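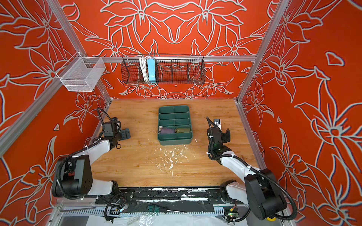 Flendbridge Robot Club: Frequently Asked Questions

Who can join?
Any student of the school from grade 9. You do not need to know programming before you come.

What is the project this term?
We teach two arms to work with socks. The final goal is to fold a pair and put it in a tray. For this we record many practice runs, and our target is 200 before the end of January.
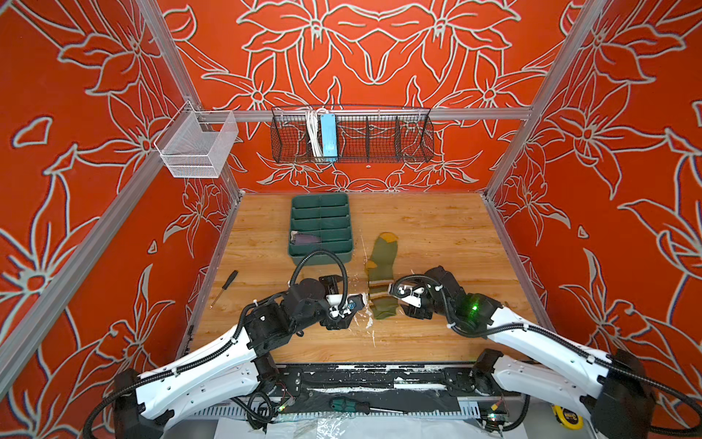
Why socks and not blocks?
A block keeps its shape, but cloth changes every time you touch it. We begin with one sock flat on the table and one gripper on each side of the cuff, and the stripes there help new students to see where they must aim. When this goes well three times, you can try with a crumpled one.

How many students are in a group?
The maximum is 12. If the group is full, we write your name on the waiting list. 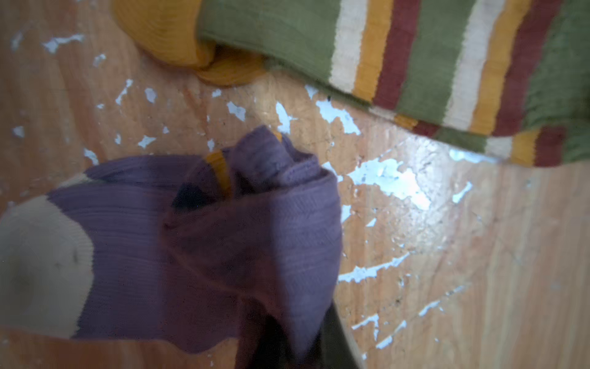 Green striped sock and purple sock, wrist view.

Where and when do you meet?
In room 303, after the last class. Please be on time, the safety talk is given only at the start.

Can I bring my own socks?
Yes, if they are clean. Thick ones are easier for beginners.

Do we go to a competition?
Yes, we will take part in the Gadstead student meeting. The entry is paid by the club.

Whom can I ask?
Please write to Lorena Quezada at the school office.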